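FOR IMMEDIATE RELEASE

Plernari opens its Hoststead hall to the public, 186 visitors get hands on the grippers

HOSTSTEAD, 2018-05-23 — Plernari held its first open day at the Hoststead hall today. Doors at nine, full by ten. 186 visitors signed in over the day, mostly from local schools and small manufacturers, plus a busload from Bailly that arrived early and stayed late.

On show: the Ulia hand-held gripper program. Demonstrators worked at the shelves with the grippers, visitors watched up close, then took a turn. No stage, no slides. Short welcome from site manager Rokeya Cassim and then straight to work.

"People have read about this stuff, they haven't held it," said Cassim. "We wanted them to pick something up, put it on a shelf, drop it, try again. That's most of what we do here all week anyway."

Demonstrations ran in 8 sessions, each with time for questions at the end. Most asked: how heavy is it, does your hand get tired, when does the robot do it by itself. Answers on the first two depend on the person. On the third, Plernari says arm trials with the Ulia finger design start in August, on the same shelving layouts used today.

The program collects examples of everyday handling jobs done by people, which engineers then use to teach robot arms the same jobs. Placing, sorting, taking down from a high shelf, tidying up. As of this morning the Hoststead team had logged 1035 finished tasks. Visitor attempts were not added to the total, although one or two were pretty good.

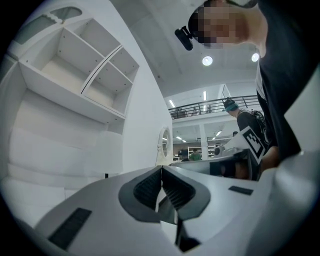
Shelf work drew the longest line by far, and the team ran an extra session after lunch to get thru it. High compartments are the hard part. You have to reach up and keep the fingers square to the object, and newcomers tend to twist the wrist to early. Timothée Deschamps, who leads training, spent most of the afternoon saying "slower" to grown adults.

"Kids get it faster, they just go for it," Deschamps said. "The engineers stand there and plan. Then they knock the thing over."

173 visitors filled out the feedback card on the way out. Top request: longer turns. Second: more parking. Plernari is looking at both before the next open day, date to be confirmed — likely after the August trials get going.

Schools and companies wanting a group visit can write to the Hoststead front desk. Groups are taken on weekday mornings. Closed shoes please, and leave large bags in the lobby.

About Plernari
Plernari develops gripping tools and training methods for robots that work in stores, stockrooms and homes. The Ulia program is based at Hoststead.

Press contact: Rokeya Cassim, Plernari, Hoststead
Interviews and visits on request.

ENDS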